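The Slow Business of Flattening a Tabletop

Pale work surfaces show every dip under a low lamp, and the trade has never agreed on how much dip is too much. 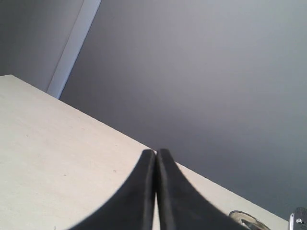 What flat means

Dilleder, a bench maker with 40 employees, checks each top with a steel straightedge and feeler gauges. The limit is 8 thousandths of an inch over the full diagonal. Tops that miss it go back to the press room for a second cycle.

"Most of the error is moisture," says Halima Oyelaran, who runs the press room. A panel sealed on one face takes up water through the other and cups toward the sealed side. Both faces now get the same coating weight, measured wet, and the panels rest on stickers until their readings stop moving.

The shop logged 1,639 tops up to last September. Nearly 200 needed the second cycle, most of them wide panels pressed in the humid months.

Where it fails

Khang Ninh refinishes tops for Bagheri and sees the other end of the process. Legs bolted through round holes leave the top no room to move across its width. He slots the holes, fits a washer and tightens by hand - a torque wrench tends to lock the joint.

Heat is a separate problem. A radiator at one end dries that end first, and the twist that follows rarely presses out.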